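How to Get Your Towels Soft Again (Without Buying New Ones)

I put up with crunchy towels for years. Then I stayed at my friend Mali's place one September and dried my face on something that felt like a cloud, and she told me the towel was older than her dog. So I went home and started messing with my laundry routine.
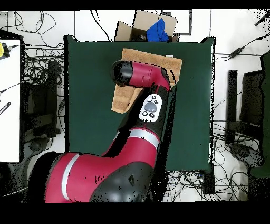
What makes towels stiff is mostly buildup. Detergent that never rinsed out, fabric softener, body oils, minerals if your water is hard. It all sits in the loops and glues them flat. You need to strip that stuff out first, and then stop putting it back in.

What you'll need

White vinegar, the cheap kind
Baking soda
Your regular detergent (a lot less of it than you think)
A dryer, or a clothesline and some patience

Step 1: The hot vinegar wash

Put in four bath towels at most. I used to cram the whole closet in there and it never worked, the water just can't get through. Set the washer to the hottest setting the care label allows, pour a cup of vinegar straight into the drum, and skip the detergent completely. Run the full cycle. Yes, your laundry room will smell like a salad for a bit. It goes away, I promise!

One warning: never use vinegar in the same load as bleach. The fumes are dangerous. If you bleached your last load, run an empty rinse before you start. It's also worth checking your washer's manual, as some makers don't want vinegar in there regularly.

Step 2: The baking soda wash

Leave the towels where they are and run a second hot cycle with half a cup of baking soda sprinkled over them. Don't combine the two steps to save time. I tried it, got a very exciting fizz, and ended up with towels exactly as crunchy as before.

If the water still looks sudsy halfway through (front loader people, peek in the window), you've got old detergent coming out. Run one more plain rinse.

Step 3: Shake, then dry

Take each towel by the short end and give it a good hard snap, 2 or 3 times. This stands the loops back up. I skipped it for ages because it seemed like fussy grandma stuff, and it made more difference than the baking soda did.

Dryer on medium, with a couple of wool balls if you own them. Pull the towels out as soon as they're dry, because overbaking them makes them scratchy all over again. If you line dry, snap them before they go up and again when they come down, then toss them in the dryer for 12 minutes on low if you have one.

Keeping them that way

Use half the detergent you normally would. Skip the fabric softener on towels for good, it coats the cotton and they stop soaking up water. I repeat the vinegar wash every couple of months, or whenever a towel starts pushing water around instead of drying me.

And let them get fully dry before you fold and stack them. Even a slightly damp towel in a closed closet will smell musty by the weekend, and then you're back to step 1.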